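Sarby hand-held gripper pair – two weeks in

Posted Saturday, May 6, 2023

Quick one, I have a stack of plugs to get through. Bought the Sarby pair to record hand demos for our arm. You hold one in each hand, do the job, the software logs it, and later the arm tries to copy you. Paid 259 for the set plus shipping. Two weeks of use, mostly power strips and plugs. Notes below in no real order.

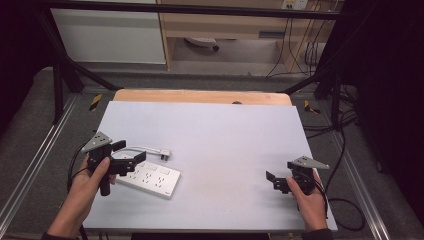

Plug and power strip job, both grippers in use.
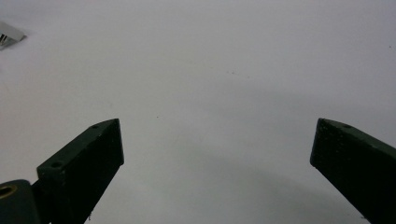

Grip first. Good. Handles are fatter than I expected but my fingers go all the way around and I don't get the cramp I got with the Junham trigger thing. Weight is fine for short jobs. Sits forward of the hand a bit, so after an hour the wrists know it. I do 90 minutes, then stop and label, then maybe another half session if I'm feeling brave. Wouldn't go longer.

Opening and closing is smooth. Slight slop on my left unit, right one is tight. Wrote to support, got a reply next day, they sent a shim and a drawing. Shim fixed most of it. Should have left the factory that way but ok.

Fingers. Wide and flat. Great on anything boxy. Plugs are harder – a plug body has that taper and it wants to roll when you push it in. Worked out you need to come in lower than feels natural and pinch closer to the cord end. Took me maybe a day to stop fighting it. If most of your work is small parts, order the narrow fingers at the same time, they're an extra and shipping on them alone is silly.

Swapping fingers is four screws a side. Not hard, just fiddly. Bring a magnet tray. I lost one screw in the carpet on day two and it's still down there somewhere.

Cables. My main gripe. Both units are wired and the leads are stiff. They tug when you cross your hands over, and you can see it in the logs, little twitches at the end of a reach. I ended up giving each one a big loop of slack on the floor and that helped alot. Sarby says a wireless version is comming, no date. I'd wait for that if you can wait. I couldn't.

Setup took me most of an evening. Manual is thin. The calibration section assumes you already know what order to do things in, and step 6 refers to a button label that got renamed two versions ago. What worked for me: plug in both, start the software, THEN zero them. If you zero first it looks fine and then the left side drifts all session. Redid a whole day over that.

Software next. It's called Tiler, comes bundled, also sold on its own. Shows your clips in a grid, you trim the ends and tag them good or bad. Simple, does what it says. Search is weak. Keyboard shortcuts are great once you learn them, I can tag with one hand and eat with the other. It crashed three times in two weeks, never lost a clip. Claims it can hold 2,000 clips per project before slowing down. Mine got sticky well before that, but my laptop is old so take that with salt. Export is slow. Start it and go to bed.

Work surface matters more than I figured. Started out on a glossy white table and the tracking hated the glare. A matte board fixed it. Put it somewhere you don't have to move it again, every time I bumped the table I recalibrated, and I bump tables.

What I got out of it – 200 usable demos of the plug task. Trained on those over a weekend. Arm does ok from easy starts, plug already lying straight. Turned sideways it still misses the socket a lot and sort of taps along the strip like it's knocking. That's on my data more than the grippers, I recorded too many easy ones. Going to do another batch with the plug at odd angles and see.

Compared to what else I've tried:

Junham trigger style – cheaper, lighter, cramps your hand, jaws don't hold square. Fine for a class or for trying the idea out. Sold mine.

Hoàng kit – better manual by a mile, nicer case, costs a lot more and you buy the left and right units seperately. Tried a friend's for an afternoon. Closes softer. If money is no problem I'd probably go there, mostly for the softer close.

Driving the arm directly by remote – slow, tiring, I got maybe a third of the clips in the same time. Never again for two-hand work.

Things I'd want changed: softer leads, a real calibration page, narrow fingers in the box, and some kind of stand. There's nowhere good to put these down between takes. They tip over. I use two coffee mugs.

Small stuff. No spare screws included. The tool that comes with it is junk, use your own hex key. Handles wipe clean easily. Warranty is a year, read the bit about dropped units before you hand them to anyone.

Would I buy again? Yes at this price, for two-hand tabletop work. For one hand only I'd look at the Junham again, or just wait for wireless.

4 out of 5. Loses one for the cables and that manual.

Will update after the next batch if the left one stays tight.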